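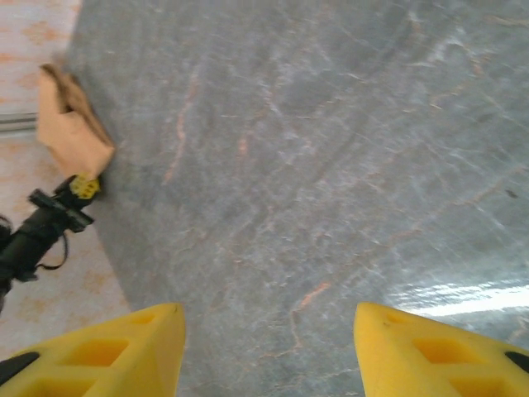
Oldale Wool Pressing Mat, large

I held out on stocking a wool mat for ages, I really did. I'd pressed my quilt blocks on an old bath towel for years and thought they were fine! Then Glenys Hoani left hers at my place after a sewing day in December and I "forgot" to give it back until she came and got it. So now I sell them.

The Oldale is 100 percent wool felt, nice and dense, and it holds the heat from your iron so the block gets pressed from underneath at the same time. Seams lie flat on the first go. I do a lot of half-square triangles (too many, ask my family) and they come off this mat so much crisper than they ever did off the towel.

What you get: one mat, charcoal on both sides, plus a cotton storage bag with a drawstring. You can flip it and use either side. It rolls up if you're heading to a class, but please roll it loosely, and let it relax for 20 minutes before you start pressing or the ends will curl up at you.
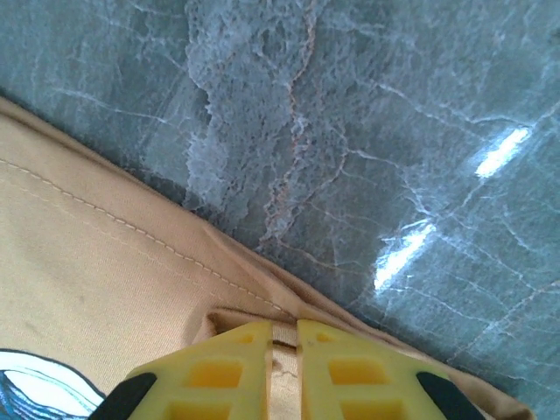 Photo: Warrick Grimshaw

A few things people email me about. Yes, it smells like sheep when you use steam. Mine smelled for 7 days and then settled down, and I kind of miss it now. Yes, you can use steam, just go easy and let the mat dry all the way through before you put it in the bag. And put something heatproof under it if your table has a finish you care about, because the warmth does travel down. I learned that one on my mother's sideboard (sorry, Mum).

It also grips the fabric a bit, so bias edges don't go wandering off while you press. I love that for T-shirt quilts, where the knit wants to stretch every which way.

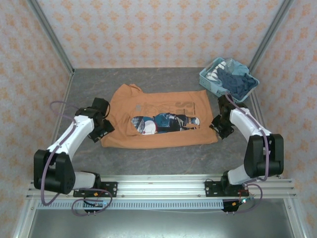 If you're doing one of those, iron your fusible interfacing on with a Turetti pressing cloth in between and keep the iron off any printed parts. Lift and set it down, don't slide. The Moriarty mat we used to carry was thinner and I found it let the heat through too fast for that job, so I've dropped it.

Orders over 2 mats ship in a flat box, singles go rolled. Darnari iron rests are back in stock too, look under Pressing Tools.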